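Brureo Clumenik 8 DJ Controller Review

The Clumenik 8 is a two-channel controller for mobile DJs and small club booths. It connects by one USB cable and needs no separate power supply.

Sound
Output is clean up to the last notch of the master dial. The low EQ cuts fully, the mid band less so. Latency at default settings was 8 ms.

Build
The jog wheels are firm and track well at slow speeds. The crossfader is a little stiff out of the box. After 40 hours of mixing, no control had drifted.

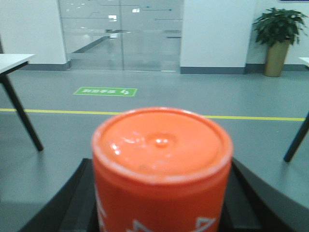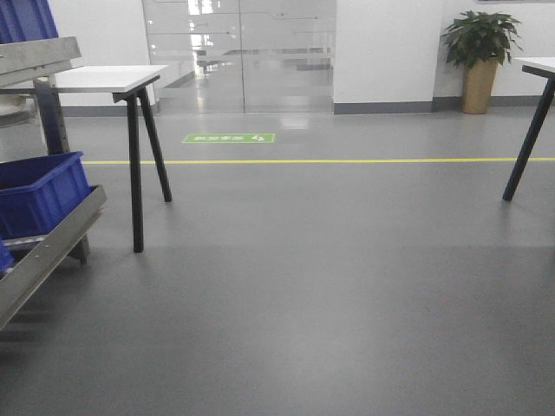
Verdict
Fair value at $600. The headphone jack should be on the front.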